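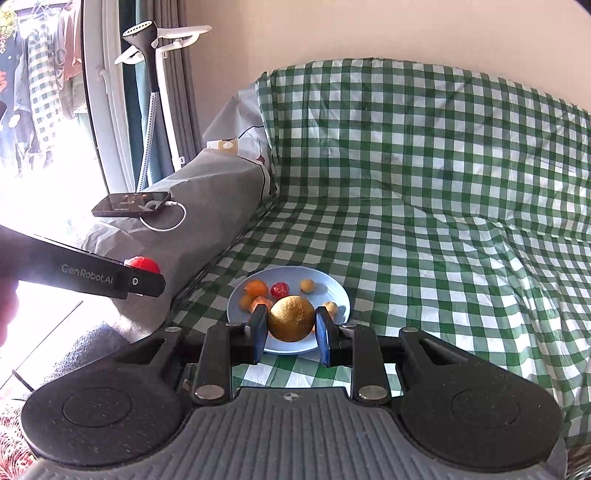 Rings & Bands: Home Sizing

Section 4. Finding Your Ring Size with the Onden Sizing Kit

Welcome to the fun part! By the end of this section you'll have a size for each of you, and you can get on with choosing metals and engravings. Set aside a quiet evening if you can, and measure together (it's much easier with a second pair of hands).

Your kit contains one ring gauge set, one paper strip, and a size card. The gauges run in half sizes, and each one is stamped on the inside.

Before you start

Measure in the evening, when fingers are at their fullest. Wait until your hands feel comfortably warm. If you've just come in from a run or a cold walk, give it 60 minutes.

Caution: Don't size over lotion or soap. The gauge will slide on beautifully and give you a ring that's too small to wear the next day.

Using the gauges

1. Pick the hand you'll wear the ring on. Left and right often differ by half a size, so please don't measure one and guess the other!

2. Wrap the paper strip around the base of the finger and mark where it overlaps. Find the nearest size on the card. You'll use this only as a starting point.

3. Slide that gauge on. It should pass the knuckle with a little push and come off with a bit more resistance.

4. Try the next gauge up and the next one down, even if the first felt perfect.

5. Keep your favorite on for 13 minutes while you do something ordinary, like washing up or typing.

6. Make a fist, then stretch your fingers wide. If the skin bulges on either side of the gauge, go up half a size.

7. Write the size on the card, along with the finger and the hand.

8. Repeat the whole thing another evening. If you get two different answers, choose the larger.

Note: Wide bands fit more snugly. For the Skorard and Gourlay bands, go up half a size from your gauge result. The slimmer Stemthorpe needs no adjustment.

Note: If your knuckle is much larger than the base of your finger, choose the smallest gauge that clears the knuckle and tick "large knuckle" on the card. Fiona Munro in our workshop can add two small beads inside the band to stop it spinning. They're wonderfully comfortable, and you can have them removed later.

Caution: Never force a gauge. If one gets stuck, hold your hand above your head for a minute, then ease it off with soapy water, turning as you go.

Sending your sizes

Put both cards in the return envelope with the gauges. Check that each card has a name on it, especially if your sizes are close. Oluwaseun Okonkwo reads every card before a ring is cast and will call you if anything looks odd.

One free resize is included within 60 days of delivery. Eternity bands with stones all the way around can't be resized, so see page 37 before ordering one.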